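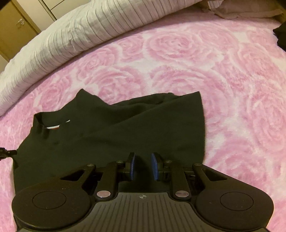 The Vallier 40 is a sorbent boom for lifting oil and diesel from still or slow-moving water, for use in harbours, slipways and drainage outfalls. It floats before and after saturation and takes up very little water. The filling is held in a tubular sleeve closed by dense parallel lines of stitching, set much as they are on the cover of the long white pillow on the bed, so that the fibre cannot bunch at one end when the boom is dragged over a quay edge. Each length has a clip and ring for joining to the next.

Reading time: 2 minutes

Specification

Length per section: 7 m
Sections per bale: 25
Oil uptake per section: 40 litres, measured with diesel
Tow line: polypropylene, full length, sewn in
Maximum joined run: 200 m

Use

Lay the boom downwind or downstream of the slick and overlap the sections at each join. A single line is enough for a light sheen. For heavier oils, set a second line behind the first and change the front line when it darkens along its whole length. The boom is not a barrier and will not hold oil in a current or in breaking waves. Use the Fultden skirted boom for those conditions, with the Vallier inside it.

Used sections are oily waste and must be bagged and consigned as such. Do not wring them out for reuse.

Supply

Made by Festent and packed in ultraviolet-resistant bags. Store under cover. Orders placed before noon on Friday leave the same day. The Cui end anchor is sold separately. For technical queries and safety data sheets, contact Flora Rutherford in the spill response section.

This site uses cookies to remember your basket. Accept or change settings.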